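The Planner That Wouldn't Let Go

Lutz Teuber has a folder of 90 plans for picking up a piece of cloth, and he is fond of perhaps seven of them. The rest, he says, are "legal but rude."

Teuber writes the planning layer of Gellari, a software stack for household manipulation. Rigid things stopped scaring him some time ago. A mug has a pose, and the planner can look it up. Cloth has more of an attitude, and every grasp changes the shape the last plan was counting on.

His early version dealt with this by thinking harder. Given a blanket, it would think for 13 seconds and then propose the grasp it had started with.

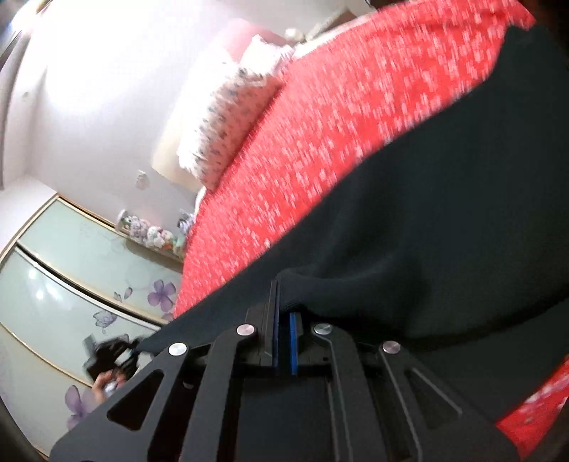
Jaws against navy cloth over a red bedspread. The perception code has to decide where one fabric stops and the other starts.

Bushra Naqvi, who owns perception, took the opposite view: think less, look more often. Her module, Gotico, throws out the full cloth model and tracks only the folds nearest the jaws. Motion blur, glossy furniture and patterned bedding are left in the training data on purpose. "Bedrooms are not going to tidy themselves up for my benefit," she says.

The two halves now talk through a replay tool that shows what the planner believed at each step. It makes for humbling viewing. In run 66, the planner believed very firmly in a sleeve — there was no sleeve.

A new release is due in December. Teuber is still arguing for a longer planning horizon.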